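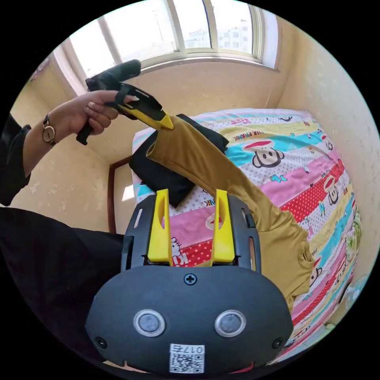
Attachment 1 – gripper with yellow fingers, bedspread behind.

Tekeo Gas Customer Operations
Ticket 262 – Arkthorpe service area
Category: Meter reading and billing
Status: Pending customer confirmation
Assigned to: Senad Spahić

Reported issue: The customer, Arturo Farina, states that the August bill shows 400 therms. The July bill showed 17.

Tuesday, 9:40 a.m. Account reviewed. The August reading was entered as an estimate after the meter on Torres Street failed to transmit.

Tuesday, 11:15 a.m. Remote read requested through Enent. No response from the meter module. Field visit ordered.

Tuesday, 2:30 p.m. Technician obtained a manual reading and replaced the module battery. Actual use for the period was 11 therms. No leak was found at the meter or the service line.

Resolution: The estimated bill has been canceled and a corrected bill issued. No late fee will apply – the due date has been extended. The ticket will remain open until Mr. Farina confirms receipt.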